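4.3 Open-day demonstration

The bagging task was shown to visitors during the Saturday open day at the Sturnwood laboratory. The demonstration served two purposes. It gave the public a view of routine work on the cell, and it let us observe the system under conditions that the bench trials in Section 4.2 did not cover: changing light, people moving close to the enclosure, and object placements chosen by persons with no knowledge of the controller.

The control software was the Ordale release used in the bench trials, with no change to the learned policy. Joint speed was limited to 43 percent of the rated maximum for the whole day. An operator stood at the stop switch during every run. Visitors placed the drinks on the table between runs and then stepped behind a floor line before the arms were enabled. The bag was reset by hand after each run, and its opening was not measured.

A run ended when all reachable items were in the bag, when the operator stopped the arms, or when 100 seconds passed without a completed grasp. Items that fell over were left where they lay. Runs stopped at the request of a visitor were logged but are excluded from the comparison in Section 5.

Placements differed from those in the bench set mainly in spacing. Visitors tended to stand cans and bottles close together, which left little clearance for the open fingers. They also placed items directly in front of the rack, where an approach from behind is blocked. Figure 3 gives a typical layout, with cans and bottles of mixed type beside the open bag and one can already inside it.

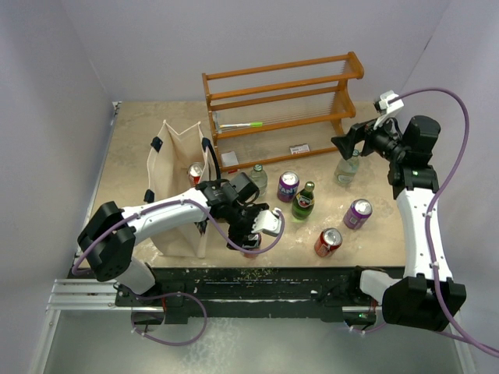 Figure 3. Bagging task with two arms. The left gripper is over a can near the front edge of the table; the right gripper is above a clear bottle.

Kaiwen Bai objected during the afternoon session that a visitor cannot tell from such a run whether the arms share a plan or simply avoid each other, and asked for the planned order of grasps to be shown on a screen. We consider the objection valid. The order is available in the controller at each step, but the display built for Cesthorpe reports only joint states and faults. A view of the next 4 planned grasps has been added to the operator panel and will be used in the following demonstration.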